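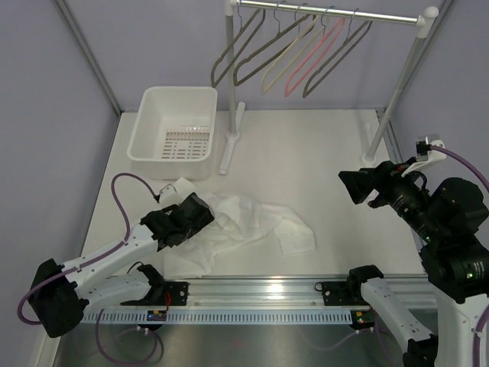
Section 3: Setting up the hanging job

By now you should have both arms on the rail, the walls up and the power sorted (if not, go back to section 2, I'll wait). Teaching the Mamia to pick up a cloth and get it onto a hanger is the bit most people bought it for, and it's the bit I get the most emails about, so I've rewritten the whole section. Start with the layout. I put the basket left of centre, up against the back, with the rack to the right of it and the cloth on the floor panel just in front of the basket, where either gripper can get at it. I use five hangers and I leave them all bare to begin with. You can use fewer, but please don't squeeze in more until you've got the hang of it (sorry).

What you need to hand

The clothes rack from box 2
Hangers, the flat thin sort with metal hooks
The plastic basket, emptied
One soft cloth, a plain one
The little hex key from the lid of box 1
A mug of tea, because the first homing run is slow

A word on the cloth. Plain white is what I practise with, but anything soft and fairly light will do. Keith Sheehan wrote in to say he'd been using an old bath sheet and the arms kept getting into a tangle with it, and I'm not surprised! Save the big stuff for later. A hand towel is perfect.

Placing the rack

1. Switch the arms off at the wall. I mean properly off, plug switch and all, and then give it 60 seconds before you reach inside.

2. Stand the rack at the back of the floor panel, over to the right, with the bar running left to right.

3. Set the flat foot of the upright pole down just to the right of where the basket will go. It needs to sit flush. If it rocks, check there isn't a stray cable tie under it, which has caught me out more than once.

4. Let the second pole slant down to the right until its lower end reaches the floor close to the right wall. It looks a bit odd compared with a shop rack, but that's how it goes.

5. Push the rounded connector firmly onto the end of the bar. There's a click. If you don't get the click, take it off, turn it a little and try again.

6. Give the whole thing a gentle wobble with one hand. A tiny bit of movement in the bar is all right, but the foot mustn't slide.

Caution: the rack is not a handle. Don't lean on it while you're fiddling with the arms. I've bent one doing this and the spare took ages to arrive.

Hanging the hangers

1. Hook them on one at a time, starting from the left.

2. Turn them all the same way. Mine fan out slightly to the left and the software is quite happy with that. What it doesn't like is one facing the other way in the middle of the group.

3. Leave enough of a gap between hooks to slide a finger through.

Note: I like mixed colours. I've got greys, a cream one and a pink one, and it makes it much easier to tell the Mamia which hanger I mean when I'm setting a target on the screen. If yours are all the same colour you can still pick them by position, counting from the left. Raelene Mahuika runs hers with a full set of identical ones and gets on fine, though she did admit she'd stuck bits of tape on them by the end of the first week.

Checking the cables

Please don't skip this. Most of the "my arm has gone mad" messages I get come down to a cable.

1. Follow the purple cable along each arm from the gripper end back to the base. On the left arm it makes a loop above the floor panel and comes back down along the white links. The loop is meant to be there. Don't tidy it away! The wrist needs that slack when it turns.

2. Look underneath, where the cables lie across the steel base. They can rest there loosely, but they mustn't get up onto the rail where the carriages run.

3. Check the small black cable loop by the right arm's mount. It should stay on its own side of the mount.

4. Run a finger along the slotted white strip below the rail and fish out any fluff. You'd be amazed how much fluff comes off one towel.

Caution: never pull a cable to move an arm. Hold the white link instead, with the power off, and lift it gently.

Powering up and homing

1. Take your hands, sleeves and tea out of the cell.

2. Switch on at the wall, then at the box.

3. Wait for the lights. You want small lights showing on the board near the left mount and green ones up on the big black joints of the right arm. If you only get one set, switch off and check the plug on the dark side.

4. On the screen, press Home. The left arm goes first and the right arm follows. They'll each creep along, stop, think about it and creep again. That's normal and I've given up trying to hurry it.

5. When both have stopped, press Save Home. Do this even if you saved it last time, as moving the rack can shift things a touch.

Note: if the right arm passes in front of the slanted pole on its way, don't panic. It's supposed to. But if it touches the pole, press Stop, switch off and move the rack back towards the wall by a finger's width. Then home again from the start.

Your first pick

1. With the power off, drop the cloth on the floor panel in front of the basket. Don't fold it. I just let go of it and leave it however it lands, all bunched up, with a corner sticking out if I'm lucky. The Mamia looks for corners, so a nice flat one poking out to the side gives it something to go for.

2. Power up and home as before.

3. Choose Two Hands from the job list, then Slow. I can't stress the Slow enough. Fast is lovely to watch once everything is set up, but you'll want time to get to the Stop button.

4. Press Step. The left gripper moves in to the left edge of the cloth and waits there.

5. Press Step again. The right gripper comes in from the other side with its jaws open, pointed at the cloth. Have a good look at this stage. Both grippers should be aiming at fabric and neither should be pressing into the floor panel.

6. If you're happy, press Step once more and let it close and lift.

7. If you're not happy, press Back. It'll undo one move for each press. Nudge the cloth (power off first, I know, I know) and have another go.

Give it 6 tries before you start changing any settings. My own first evening with it was a right old mess, and by the next morning I'd worked out that I'd been starting the cloth too close to the basket, so the left gripper kept nudging the rim. Bring it forward into the middle of the panel and you'll save yourself the bother.

Where the basket comes in

The basket is for cloths the Mamia gives up on. After 3 failed lifts it will carry or push the cloth over and drop it in, then wait for you to press Carry On. Keep it empty at the start of each session, otherwise the arms may try to pick from it, and that's a different job altogether (section 5). The slots in the bottom are handy if you're daft enough to try damp washing. I was. It works, but wipe the floor panel down afterwards and don't let drips anywhere near the rail, where the little circuit boards are sitting out in the open.

If something isn't right

The gripper closes on nothing: the cloth is probably too flat. Scrunch it up a bit.

The gripper stops short: redo the homing, and remember Save Home.

The small white fingertip piece has come loose: switch off and push it back on. It should be snug. If it's worn smooth, there are spares in the bag marked Holovko, next to the fuses.

The screen says Reach Limit: the hanger you've chosen is too far over. Pick the next one along towards the middle.

Everything is fine but very jerky: clean the rail with a dry cloth. No oil, please, whatever you may have read on the forum.

Once you can get a clean lift on Slow, move on to section 4, where we do the hanging itself. Have your hex key ready for that one, as the first step is adjusting the wrist.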